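Section 5. Hanging the Strip Originals

December
By Parneta Exhibit Services, Technical Desk

This section covers unpacking, hanging, leveling, and lighting the framed newspaper strip originals in the Trellthorpe touring set. It applies to venues using the Zadovmont rail and cable system supplied with the exhibit. Venues using their own wall hardware should read Section 7 first and then return to step 9 below.

The set contains 46 framed originals packed in eight crates. Daily strips are in long horizontal frames. Sunday pages are in upright frames and are packed separately. Label panels, rails, and cables travel in the hardware case.

5.1 Before opening the crates

1. Move all crates into the gallery and leave them closed for 24 hours.
2. Check each crate number against the packing list.
3. Inspect the outside of each crate for dents, punctures, and broken seals. Record any damage on the condition form before going further.
4. Set up a padded work table at least as wide as the longest daily strip frame. Cover it with clean foam or a cotton blanket.
5. Keep food, drinks, ink pens, and adhesive tape off the work table. Use pencil only for all notes made in the gallery.

CAUTION: Several of the daily strips carry pasted lettering and correction patches. Old rubber cement becomes brittle. Carry these frames face up and level. They are marked with an orange dot on the back board.
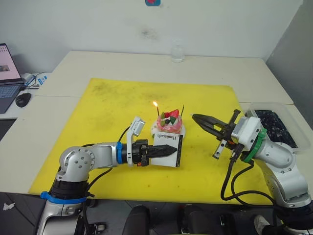

5.2 Unpacking

6. Open one crate at a time. Remove the lid screws by hand and place them in the bag attached to the inside of the lid.
7. Lift each frame straight up by its two sides. Do not lift by the top rail or by the hanging plates. Sunday page frames require two people.
8. Lay the frame face up on the work table and compare the artwork with its condition sheet. Look for lifted patches, slipped hinges, loose flecks of correction white, and any movement of the mat. Sign and date the sheet.
9. Lean the checked frames against the wall below their planned positions, on foam blocks, glazing side to the wall. Do not stack frames.
10. Return all packing foam to its own slot in the crate. The slots are cut to individual frames and are not interchangeable.

Note: Blue pencil under the inks is part of the drawing and should not be reported as a stain. The same applies to printer's marks, syndicate stamps, and penciled sizes in the margins.

5.3 Setting the rails

The Zadovmont rail is supplied in short lengths with joining pins. It carries the frame weight only when every fixing point is used. Skipping a fixing point voids the load rating printed on the rail.

11. Mark the rail line on the wall with a level. On uneven floors, take the height from the highest point of the floor and carry the line across.
12. Fix the first rail length at the left end of the wall. Work to the right.
13. Insert the joining pin until the shoulder is flush, then butt the next length against it. No gap should be visible at the joint.
14. Fit an end cap at each end before hanging any cables.
15. Pull down firmly on each fixing point by hand. If the rail moves, take it down and change the wall anchor.

CAUTION: Do not drive fixings into a wall that contains unmarked wiring or pipes. Ask the venue for a wall plan. If no plan exists, use a detector along the full rail line.

5.4 Hanging and leveling

16. Hook two cables onto the rail for each frame. Space them to match the hanging plates.
17. Slide a cable gripper onto each cable and set both to the same height.
18. Hang the frame on both grippers at once. Keep one hand under the frame until the safety catches close. Each catch clicks once.
19. Level the frame by raising the lower gripper. Never lower the higher one under load.
20. Set the center of each single frame 58 inches from the floor. Where daily strips are hung in a column, set the center of the whole column at this height.
21. Leave 5 inches between daily strips in a column and 8 inches between a column and its neighbor.
22. Hang continuity sequences in date order, top to bottom and then left to right. Strip dates are printed on the back board and repeated on the plan drawing. If the two disagree, follow the back board and report the error.

Sequences must not be split across a doorway or a corner. When wall length is short, leave out a complete sequence and store it in its crate. The plan drawing lists which sequences may be left out and in what order. 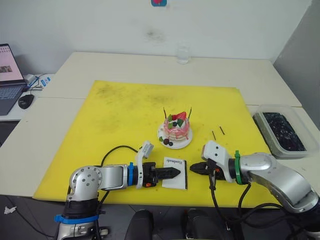

23. Fit the anti-theft screws once the wall has been checked against the plan. The driver is in the hardware case, in the same pouch as the spare catches.
24. Mount each label panel to the right of its frame, with the lower edge of the panel in line with the lower edge of the frame. For columns, use the combined label and mount it beside the bottom strip.

5.5 Lighting

Light on the artwork must not exceed 50 lux at any point. This limit applies to all frames, including those with filtered glazing. Marker-colored guides and Sunday page color overlays fade faster than the inked boards and are the first items to check.

25. Switch on the Mazurek light meter and let it settle for one minute. Remove the sensor cap.
26. Hold the sensor flat against the glazing, facing outward. Read the center and all four corners.
27. Dim or re-aim any lamp that gives a reading over the limit. Read all five points again after each change.
28. Repeat the full set of readings at noon with window blinds in their normal daytime position.
29. Write the highest reading for each frame on the light log.

CAUTION: Do not aim lamps from below. Heat collects under the lower frame edge and can warp the mat.

Note: If glare hides the lettering in the balloons, move the lamp farther from the wall or change its angle. Do not tilt the frame.

5.6 Faults

Frame drifts out of level: The gripper is worn or has oil on it. Replace the gripper and wipe the cable with a dry cloth.

Catch does not click: The hanging plate is not fully seated. Lift the frame, turn the catch open, and hang it again.

Meter shows a dash: The battery is low. Readings taken after the dash first appears should be repeated.

Patch or lettering has come loose inside the frame: Lay the frame face up and leave it closed. Do not open the back. Photograph the front, note the frame number, and contact the Technical Desk before the frame is moved again.

Unused cables and grippers go back in the hardware case and should be counted against the list inside its lid. For take-down and repacking, see Section 6.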